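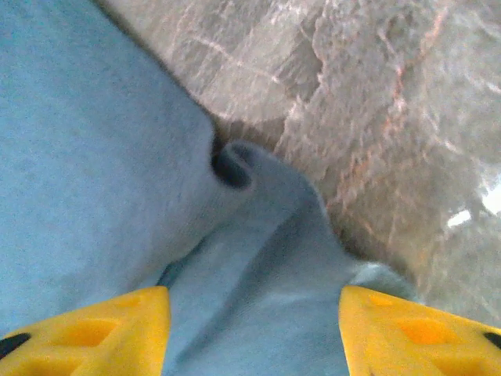 Bultby wrist camera kit for folding towels — worth the money?

Posted by Nelu Vasiliu, October 7, 2025

I run a small linen service and have one tabletop arm with a parallel gripper. I'm looking at the Bultby kit, the version with the wrist camera and the yellow plastic fingers. The seller wants 3423 dollars with the folding software included. My work is small fleece cloths and terry hand towels, mostly pale colors, handled on a stone-look counter.

What I need to know is whether it can find an edge when the cloth is bunched up. My current setup has a fixed overhead camera and it grabs the middle of the pile more often than a corner. Also, does the software cost extra after the first year?

Jolene Dunstan

We have had the kit since January on two arms. On bunched cloth the wrist camera is a real improvement over overhead, mostly for rolled edges where the fabric curls back and leaves a dark gap under it. It picks those up well. It does worse when a pale edge lies flat on a pale counter. We put down a dark mat and that helped more than any setting.

In our last test it got a usable first grip on 49 of 60 hand towels. The misses were nearly all double layers — it took the fold and the piece under it together. You can lower the approach speed under Grip, then Soft Goods, but the cycle gets long.

The fingers are fine. They are wide at the base and taper to a point, so they slide in beside a flap without pushing it much. Fuzz collects in the recessed pockets. Brush it out at the end of a shift.

Software is paid yearly after the first 12 months. Get the renewal price in writing before you order.

fovska_user

Look at Fovska instead. Cheaper and does the same thing.

Kemeys

Fovska is suction only, so it won't hold fleece or terry. I'd ask Bultby for a trial and send them a bag of your own towels. They ran ours and sent back the grip log. Took 2 weeks.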